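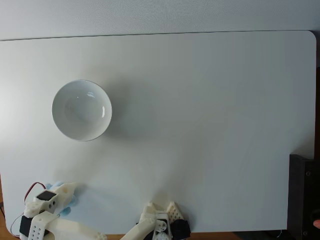
Posted by Ada Ferri in Bowls & Plates - August

The Dromer shallow bowl, white

Okay, so I've been meaning to give this bowl its own page for ages, and a couple of you wrote in asking for it, so let's go. It's round, it's white, it's ceramic, and it's the one I grab every single morning before I'm awake enough to choose anything else.

I first ran into it at the Vestergaard kitchen shop in Hurnetbridge, on a bottom shelf behind some very loud mugs. I bought 4, took them home, and then went back for 2 more when my sister walked off with a pair (she says I offered. I did not offer).

What I like most is the shape. The inside is shallow and slopes down to a flat center, so a poached egg stays put and you can get your spoon under the last of the yogurt without chasing it up the side. The rim is smooth and glossy and feels good on the lip if you're a person who drinks the leftover cereal milk, and I am very much that person. The glaze catches the light from my kitchen window in little bright spots, and I will admit to moving it along the counter just to watch them slide!

Good for: oatmeal, berries, rice with something on top, pasta for one, olives when people come over. I also keep my rings in one while I knead dough. Not so good for: a big brothy soup. It's too shallow for that, and if you carry it from the stove to the couch you will be wearing noodles. Mogens Kjærgaard emailed to say he does it all the time with no trouble, so maybe it's me.

Care - mine go through the dishwasher on the regular cycle, bottom or top rack, wherever there's a gap. I've had gray spoon marks on one of them and a bit of baking soda on a damp cloth took them right off. I haven't tried them in the oven and I'm not going to, so please don't write and ask me what temperature. Microwave is fine for leftovers, though the rim gets hot before the food does, so use a towel.

They stack, but I wouldn't go too high. Six in a pile is where mine start to lean.

Ordering

Item number: 1642
Color: white only for now
Sold singly or as a set of 4
Ships from the Tirstead store room, wrapped in paper, no plastic

We have 286 left from this batch. Bjartur Thoroddsen does the packing and he's fussy about it, which I appreciate. If one shows up chipped, send me a photo and your order number and I'll get another one out to you. You don't have to mail the broken one back - put a succulent in it or something.

The deeper version is coming later, and yes, that one will hold soup.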